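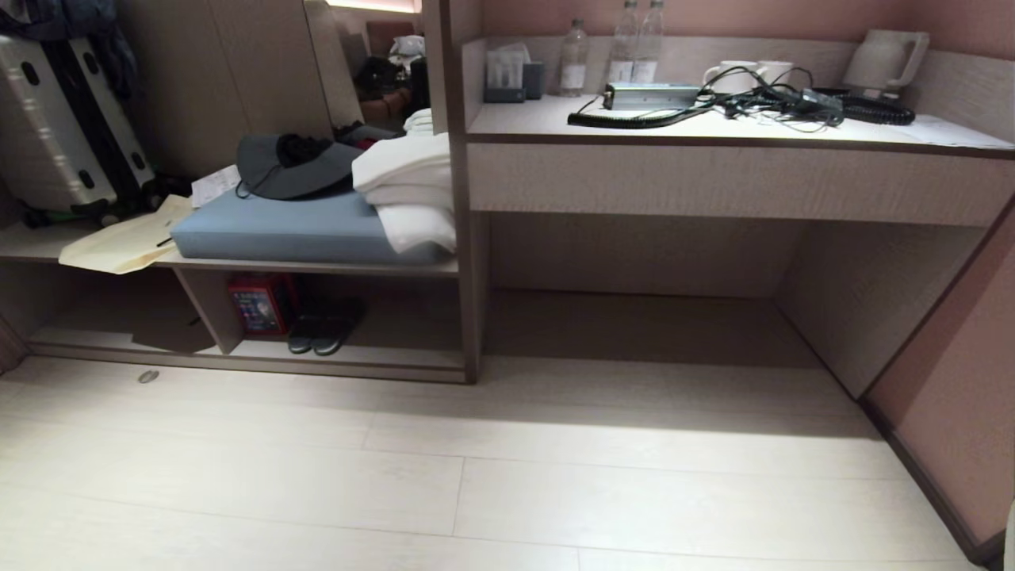
Open shelving and desk unit, pale wood-grain finish, in a guest room.

Barreto Open Storage and Desk Unit

The Barreto is a combined wardrobe, shelving and desk unit for hotels, staff residences and student accommodation. It is supplied by Sturnix to trade customers only and is intended for rooms where a free-standing wardrobe would take up too much floor space.

Construction
Panels are faced in hard-wearing laminate and edged on all visible sides. The shelving section is open at the front, with a middle shelf and a lower shelf near the floor. Fixings are concealed wherever the panel layout allows. The back rail must be secured to a solid wall; wall plugs are not supplied, as the correct type depends on the building.

Finishes
Pale wood grain is held in stock. Wolov grey and Ikura white are made to order and should be requested at the time of quotation. Slight variation in grain between batches is normal, and customers furnishing a whole floor are advised to place a single order.

Delivery and assembly
Units arrive flat-packed on pallets. Assembly requires 2 people. Stock finishes are normally dispatched within 4 weeks and made-to-order finishes within 6. Access restrictions -- narrow stairs, small lifts, timed unloading bays -- must be declared before dispatch. Deliveries cannot be accepted back on to the vehicle once signed for.

Care
Wipe with a soft damp cloth and a mild detergent. Abrasive pads and bleach will dull the surface and are excluded from the guarantee. Check the wall fixings at each change of season and tighten where necessary.

Spare parts
Shelves, rails and edging strip may be ordered separately. Please quote the panel code printed on the assembly sheet.

Enquiries
Orders for almost 1,000 units or more are handled by Bjartur Eyvindsson, Contract Sales. All other enquiries should be sent to the trade desk, which closes at 4 pm. The present price list applies until the end of June.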